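The clouds over Hendholm broke up a little after supper, and Bohdan Prokopenko was out the back door before he had both arms in his coat. He'd been waiting for this since the middle of February! All through those gray weeks he had practiced in the hallway, setting up the tripod with his eyes shut, finding the focus ring by feel, until he could do the whole thing in the dark without swearing.

The field behind the Suvberg road was frozen hard and crunched wonderfully. He set the telescope down by the gate, pointed it low in the east, and there was Leo climbing over the barn roof, the big backward question mark of it, as plain as if somebody had inked it in. He laughed out loud. A dog answered from the Onyshchenko farm.

"Galaxies," he told the dog. "Three of them, right under the hind leg. You wait."

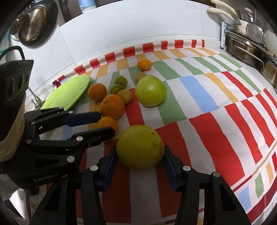 He took his first frame and the stars came out as fat little doughnuts. Fine! He nudged the focus, took another, nudged it back. On the next try they shrank to pinpoints, and he held his breath as if breathing might smear them. Then he set the timer for 63 exposures, pulled his hat down over his ears and sat on the upturned bucket to wait.

Oh, but the waiting was lovely. The shutter clicked, rested, clicked again. Far off, the late train to Losta drew its string of yellow windows along the valley (please, not through my picture, he thought, and it stayed politely below the hedge). His toes went, and then his knees. He ate two cold dumplings out of his pocket and didn't mind a bit.

It was long past midnight when he carried everything indoors and stacked the pictures at the kitchen table, still in his boots. The screen was mud at first. He pulled the slider up a hair, then another hair, and out of the mud came a smudge, and beside it a second smudge, and then, edge-on and thin as a splinter, the third.

"There you are," he said.

He printed it on the good paper, wrote March 3, 2023 on the back in pencil, and went to look out the window. Still clear. He picked up the tripod again.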